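The Toaster That Was Going to Last Forever

Manolis Gavalas has been fixing small kitchen appliances for most of his working life, and he does not believe in the repairability score. I had come to his shop expecting to hear the opposite. The new label, a number out of 100 printed on the side of the box, was supposed to be good news for people like him.

"Good news for the printer," he says, and goes back to a kettle base he is trying to open.

The label comes from Zonura, a rating outfit paid by the manufacturers whose goods it rates. I bring this up expecting an argument. He shrugs. Somebody has to pay for it, he says, and he would forgive them that if the numbers meant anything to a person standing in a store with a broken appliance at home.

His complaint is more specific. The score gives points for having a parts list. It gives points for screws. It gives no points for what the part costs. He pulls a folder from under the counter and finds an invoice from Pativa, a parts supplier he has used for years, for a lever assembly and a heating element. Together they came to more than the customer had paid for the toaster.

"So it is repairable," he says. "On paper you can repair it all day long."

I ask whether that is the fault of the label or of the price. He thinks about it for longer than I expected. "The label lets them skip the price," he says finally. "That's what I hold against it."

I am not sure I buy all of it. Gavalas also sells secondhand machines, and a buyer who distrusts new ones is a buyer who walks to the back of his shop. When I say so he laughs and does not deny it. He has 134 machines on the shelves back there by his own tally, and he would like to have fewer.

He is more convincing on the subject of time. Katsaros, the brand he sees most on his bench, promises parts for its four-slot models for ten years. He has called them in the third year and been told to wait, then told the part had been "updated," meaning it no longer fit.

"They kept the promise," he says. "There is a part. It goes in a different toaster." 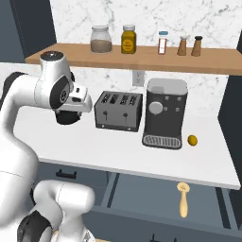
Petra at Flerholm, which runs a repair counter across town, sees it differently and told me by phone that customers do ask about the score now, that a few have brought in things they would once have thrown out, and that she would take a poor label over none. She put the number of repairs there last year at some 3,000, a good part of them toasters and kettles.

Gavalas hears this with his head down. He does not dispute her count. He wants to know how many of those were crumbs.

"Half of what comes in here is crumbs," he says. "You empty the tray, you charge nothing, they go home happy. Is that a repair? For the score, sure."

What would he put on the box, then? The price of the two parts most likely to fail - printed next to the price of the machine, same size type. He has written to Zonura to suggest it. That was in November, and he has had a card thanking him for his interest.

By now the kettle base is open. He looks inside, sniffs, and reaches for the phone to tell the owner it will be ready at four.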